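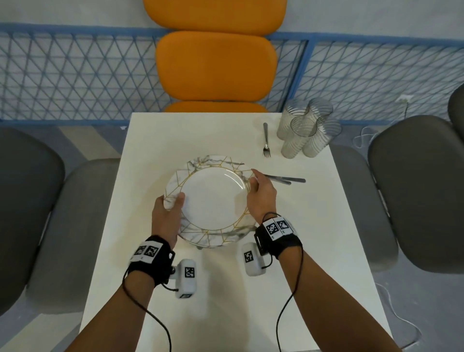

Why would a robot drop a plate?
Often because it has the wrong idea of where the table is. If a robot thinks the table is higher than it really is, it lets go too soon and the plate falls.

A robot called Skovell had this problem. Skovell was learning to set a table for four. It learned from people, who did the job again and again while wearing bands on their wrists. The bands had square black-and-white patterns on them. A computer used the patterns to work out where each hand was.
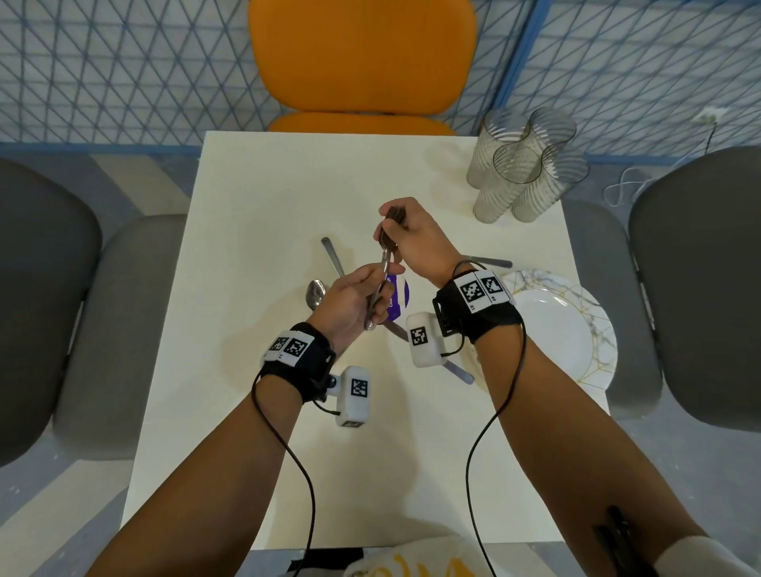

The team made 1,234 recordings. Then Skovell tried the job by itself. Forks and spoons went down with a clatter, and two plates cracked. Keegan Sandhu, an engineer on the team, pressed the red stop button. Everyone stood back until the arm was still.

Next they looked for the fault. One wristband had slipped a little way up a person's arm, so the computer put that hand in the wrong place.
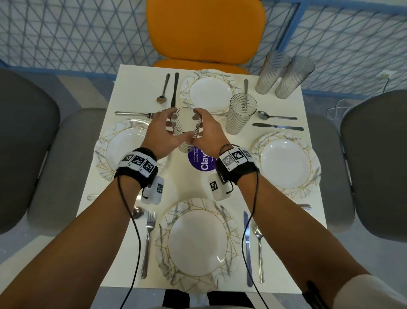
In most of the recordings the band was fine, and the team kept 1,141 of them. They threw the rest away and taught Skovell again. They also added a check: the wearer touches a mark on the table before starting, and the computer must agree about where the hand is.

Skovell now moves more slowly near the table, and people stay behind a yellow line when it is switched on.
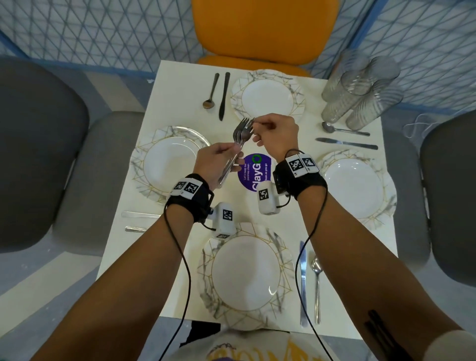

A bunch of forks, held in both hands over the table.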